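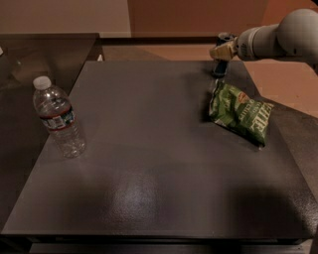

Stop Wiping Around Things

I have cleaned shared tables for most of my working life, first in a school cafeteria and then in offices, and I have one strong opinion about them. A table should be cleared before it is wiped. All of it, every time, including the bottle of water somebody may come back for.

Most people disagree with me by habit. They see a water bottle on the left and a green bag of chips on the right, and they run the cloth down the middle. The table looks clean. Then the bottle gets picked up and there is a ring under it, and the chip bag gets picked up and there are crumbs and a bit of grease. The person who wiped has already put the cloth away.

Dark tables make this worse. When our office moved to the Zerside building in February, the break room came with charcoal gray tops, square ones with a fine speckle in the finish. I was told they hide dirt. They do, and I count that against them. On a white table you see a smear from the door. On a speckled gray one you have to bend down and catch the light on it, and few people bend down on their lunch break. Give me the white table.

Washington Bragança, who shares the late shift with me, thinks I am too strict. His view is that moving other people's food is rude, and that a mostly full bottle of water is a sign that the owner is coming back. I take the point. I have had a man get upset over half a sandwich. But lifting a bottle, wiping, and putting it back in the same spot takes 5 seconds, and the owner never knows. A bag of chips takes a little longer if it is open, as you have to hold the top shut – tip it the wrong way and you have made more work for yourself.

Throwing things out is a separate question. My rule is 40 minutes for food and the end of the day for closed drinks. Carleen Kingi at the front desk wanted a shelf for left items, and we tried one. It filled up with bottles and they stayed there. I would not do it again. Things on a table get dealt with because they are in the way. Things on a shelf become part of the shelf.

The cloth matters less than people think. I use plain warm water on most days and a little dish soap where there is grease, then a second dry cloth, mainly for the streaks. Sprays leave a film on a matte top and you end up cleaning off the cleaner.

So pick the bottle up. Wipe under it and put it back.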